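Lukine says its simulated home robot has now done 1,030 practice runs at clearing a table. I'd like to know how many ended with a clear table. The update leaves that out.

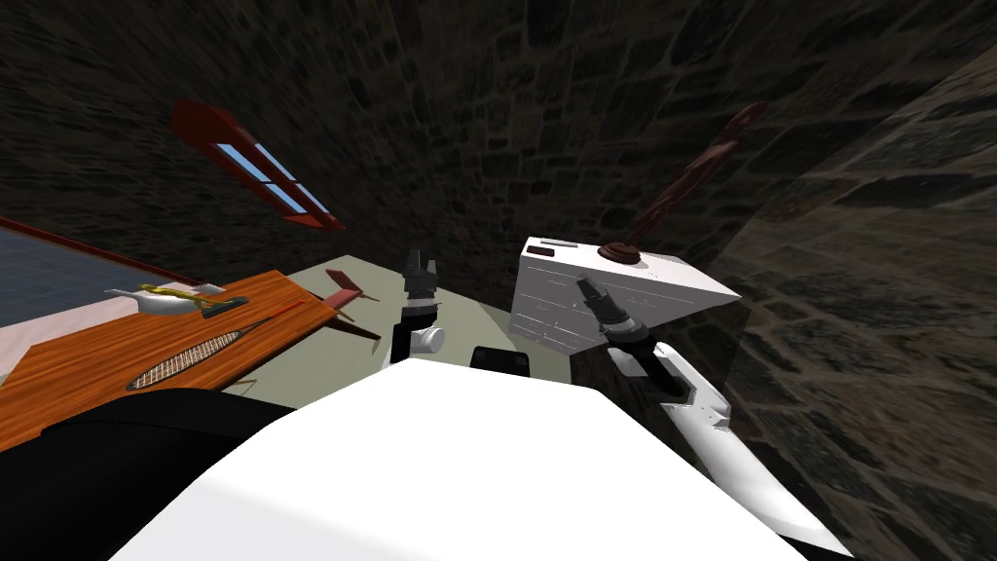

Two arms, one table to tidy, all in simulation.

Marthinus Rampersad, who runs the trials, told me the hard part is deciding what to pick up first. Fair enough. My kids have the same trouble – and they come with hands.

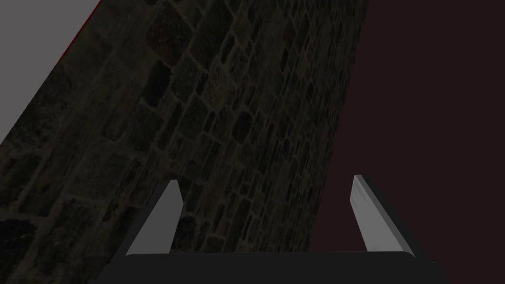 The gripper, with nothing in its fingers.

Sornen promised us a dish-stacker by last November and we're still waiting. Plumell has gone quiet too. 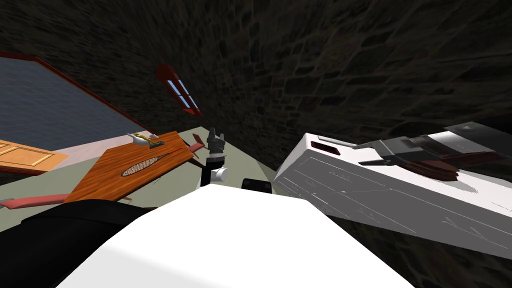

I'll change my tune when one of these outfits clears a real kitchen 2 nights running. Until then, keep your tea towels.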